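Refurbishing a Donated Desktop Computer
Project report, Computer Systems Repair
Wekesa Mosoti
Findale Technical College

1. Purpose

The project was to take a used desktop tower, strip it down as far as the motherboard, record the condition of each part and decide what was worth keeping. The tower came from a lot of 80 machines that Van Dusen gave to the college in March. Most of them had sat in storage and had no paperwork. My budget for replacement parts was 198 dollars, and anything over that had to be approved by the lab.

2. Starting condition

The case was dusty but not bent. The side panel came off without tools. The cables had been left loose by whoever worked on it last, so the first hour went to tracing them and writing down where each one ended. I put masking tape on the ones I was not sure of. The lab's tool for checking power supplies is the Canum tester, and the supply passed on all of its outputs.

3. Storage

The hard drive rides in a blue plastic caddy with a rail along each long side. I planned the storage work first, as the drive decides whether a machine from this lot is reused or sent to recycling.

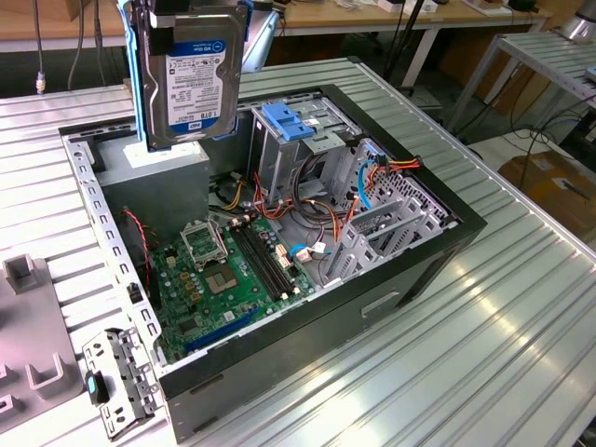 Figure 1. Hard drive in its caddy, with the open tower case.

The label reads WD Blue, 1.0TB. That is 1000 GB in the way drive makers count it, and Windows shows a lower figure for the same drive. I ran the long surface test overnight using the Traltari utility that the lab has on its bench computer. It finished with no bad sectors. The power-on count was a little over 4000 hours, which our instructor considers low for an office machine.

The drive was then erased. The college requires this for every donated drive, whether or not there is anything on it.

4. Motherboard

With the processor and memory out, the board is much easier to inspect. I used a desk lamp held low to one side, since pins that are out of line throw a shadow that shows up better than the pins themselves. The socket has to be checked before anything goes back in it. A processor put down on a bent pin can ruin both parts.

I went over the socket twice, on different days. I found one pin leaning slightly near a corner and left it alone after comparing it with a second board from the lot - the machine had been running that way before. 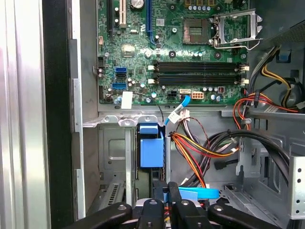 The memory slots were blown out with canned air and the retaining clips tested by hand. All of the clips moved freely. The coin-cell battery measured low on the meter, so I put a new one on the parts list. A weak battery does not stop a computer from starting, but the clock resets and the boot order is lost each time the power is unplugged.

None of the capacitors I checked were swollen or leaking. I did not test them out of circuit. That would have meant desoldering them, and it was outside the scope of this project.

The SATA ports come in more than one color. I could not find a manual for this board, so I wrote down which port the data cable was using and planned to keep it there.

5. Parts list

Processor: reuse, clean off old paste
Memory: replace with a matched pair
Coin cell: replace
Hard drive: reuse
Power supply: reuse
SATA data cable: reuse
Thermal paste: new

The total came in under the budget. The memory was the largest item.

6. Problems

The cables took the most time. The power leads and the data cable cross over each other, and it is hard to lift one without pulling on another. If I did this again I would take photos before touching anything and tie the bundles as I went.

I also lost most of a Thursday session looking for a screw that had rolled under the bench mat. After that I kept the screws in a muffin tin, one cup for each step.

7. Remaining work

The processor goes in first, then the memory, then the drive. After that I will load the operating system from the lab image and leave the machine running a stress test through one class period. Temperatures will be logged every five minutes and added to this report as an appendix.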